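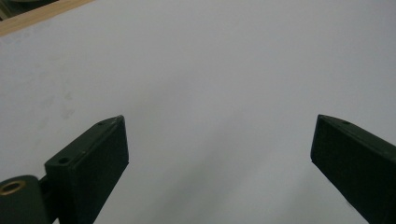
The rule sheet from Curero gave each school 580 points to lose. A dropped item cost 2. A torn wrapper cost 86. The club read the sheet aloud in the first session and then went back to arguing over jaw width.

I was keeper of the log. The log had four columns: trial, item, grip point, result. The fifth column, remarks, had been struck from the template by last year's keeper, and I put it back.

Snack packets had been chosen by the organizers for being difficult. The seal at the end of a packet is stiff. The middle is not. A grip on the middle shifts the contents, the center of mass moves, and the packet turns in the jaws. A grip on the seal holds, provided the fingers close square to it. We had a script, named Benedetti by the person who wrote it, that compared jaw opening against time and flagged any trial where the fingers closed twice.

By December the script had flagged 1353 trials. Most of them were mine.

I put this in the remarks column. I closed early. I saw the seal, judged the distance, and closed while the hand was still moving. The second closing was the correction. It was visible in the plot as a small tooth after the main drop, and once I knew its shape I could find my own sessions without reading the names.
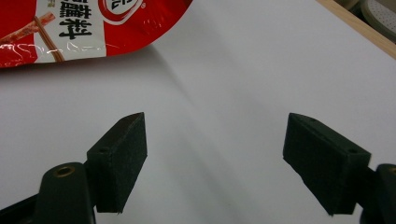 Why not delete the trials with two closings?

The model would then never see a correction, and at the contest it would have no example of how to recover from a bad first grip.

I had written that pair of lines on the inside cover of the log, for new members. I had stopped believing the second line. A correction made by a careful operator is one thing. Mine came from impatience, and the model would learn both at equal weight.

So I trained it twice over the break, once with my sessions and once without, and ran both on the Trarnitz bench with the same packets in the same order. The version without me was faster. It went to the seal, closed, lifted, released over the container. When it missed, it lifted anyway and released nothing, with good form.

The version with me closed early, opened, and closed again. It took longer and filled the container.

I printed the two plots and laid them side by side at the next session. 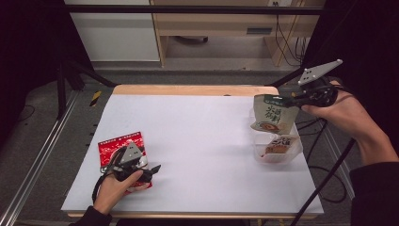
Burkiver said the sample was too small and that I should run it again with the order shuffled, and added that the tooth in the second plot was two samples wide, the same as mine.

I shuffled the order. I wrote the trial number in the first column and started on the first packet.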